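Section 4: Connecting Your Equipment Through a Power Strip

Most manuals give this subject one line and a warning triangle. I think it deserves more, and I think a good part of what gets printed on power strip packaging deserves less. Read the whole section before you plug anything in.

Before you start

Find the rating. It is printed or molded somewhere on the strip, often on the underside, where it does the least good. If you can't find one, don't use the strip. A seller's promise that it "handles anything" isn't a rating.
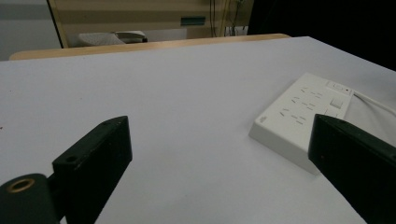 Sushil Singhal

Setting up

1. Write down the wattage of every item you plan to connect. Use the label on the item itself. The figure on the box may be for a different version.

2. Add them up and compare the total with the rating on the strip. My own desk at the Kotthorpe office came to 928 watts with everything on, and I had guessed half that.

3. Set the strip on a hard, flat surface with air on all sides. Carpet, bedding and the gap behind a couch are poor choices, whatever the ads show.

4. Plug the strip straight into the wall outlet. Don't run it from an extension cord or from another strip.

5. Switch off each item, plug it in, then switch them on one by one.

6. After 26 minutes of normal use, touch the plugs and the casing. Slight warmth can be normal. If anything feels hot, switch off at once, unplug the strip from the wall and find out why before using it again.

CAUTION: Space heaters, kettles, toasters and air conditioners go directly into the wall. I have heard the argument that a "heavy-duty" strip makes this safe. "Heavy-duty" is a phrase on a label – look at the number.

About surge protection

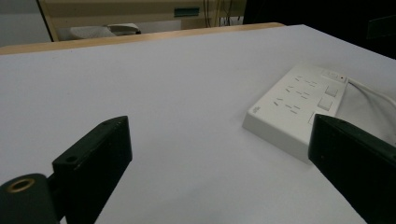
I remain doubtful of most claims made for it. Some strips protect against surges and some only add outlets, and the two can look the same on a shelf. The parts that absorb a surge wear out over time, and a working power light doesn't always mean the protection still works. Check what the maker says the light means. If it says nothing, assume the light shows power and no more.

NOTE: The Umadon and Wamden guides both tell you to replace the strip "periodically." Neither says what that means. I write the month of purchase on a piece of tape (mine says October) and replace the strip after a known surge, or sooner if an outlet grips loosely, the casing discolors or the cord shows damage.

Cord placement

Keep the cord out of walkways and don't run it under a rug. A coiled cord holds heat, so let any extra length lie loose. Don't staple it to the baseboard, even with the staples sold for the job.

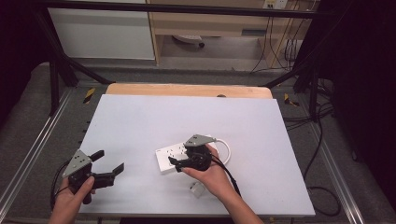

Can I plug one power strip into another if both are lightly loaded?

Leave them separate. The load may be light today, but the first strip has to carry whatever gets added to both later. If you need more outlets, buy one strip with enough of them or have an electrician add a wall outlet.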